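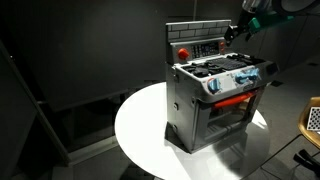 Figure 3. The play-kitchen station under spot lighting, with the gripper near the right end of the control panel.

4.2 Knob turning under hard lighting

We now come to the part of the study we enjoyed most. The earlier tasks (Section 4.1) were all run under even ceiling light, where the policy could find the edges of an object with little trouble. For the toy stove we wanted the opposite. Figure 3 shows the setting: one bright light from above, a white tabletop, and a room that falls away into deep shadow behind it. The two blue knobs on the front of the stove are the targets. Each trial names one of them, and the arm must reach it, close its fingers on it and turn it by at least a quarter of its travel without shifting the stove on the table.

A toy is a surprisingly good test object for this. The plastic is light, so a careless push moves the whole stove and the trial is lost. The knobs also sit low on the front edge, below the cooktop, which means the arm has to come over or round the body of the stove before it can grip. A policy that has learnt only to come straight down on things will meet the grill plate first -- and in our early runs with the plain Breveck baseline it very often did!

Training data. We collected 40 demonstrations by hand guiding, all recorded in June by the same two operators. The stove was turned a little between demonstrations, and the light was kept fixed. We did not add any demonstrations in which a grasp was missed and tried again. This matters for what follows, as the policy had no recovery behaviour to copy.

Method. The policy is the one described in Section 3, with a single change. Before each motion step, the Lender module compares the current view with a short memory of the last few views and gives each region a score for how much its brightness has changed. Regions where the change can be explained by the arm's own shadow are given less weight. The idea came from watching failed trials over and over: the gripper would swing in, its shadow would pass over a knob, and the policy would act as if the knob itself had moved. Asking the model to expect its own shadow felt almost too simple, and we were delighted by how much it helped.

Results. Over 44 trials per condition, the baseline turned the named knob in 16. With shadow weighting switched on, and nothing else altered, the number rose to 37. The 7 remaining failures were all of one kind: the fingers closed on the knob but slipped during the turn, so the target had been found correctly and the fault lay in the grip. We saw no case in which the full method went to the wrong knob, a mistake the baseline made on both sides.

The most exciting result was one we had not planned for. In several trials the first grasp missed, and the arm backed away, paused and came in again from a slightly different side. As noted above, nothing like this was in the demonstrations. Our best guess is that the view memory lets the policy notice that the knob has not turned, so that it settles back into the approach phase. We have not tested this directly, and a proper test would need the memory length to be varied while the weighting is held fixed.

Limits. The light did not move during a trial, and we tried only one stove. The red-orange knob on the raised panel at the back was left out of the test set, so we can say nothing about targets at that height. Niilo Sjöberg has since pointed out to us that a second lamp would produce two overlapping shadows, a case our scoring step treats as one large change. Tuulikki Harju's version of the Prerko simulator can already render such a case, and we take it up in Section 5.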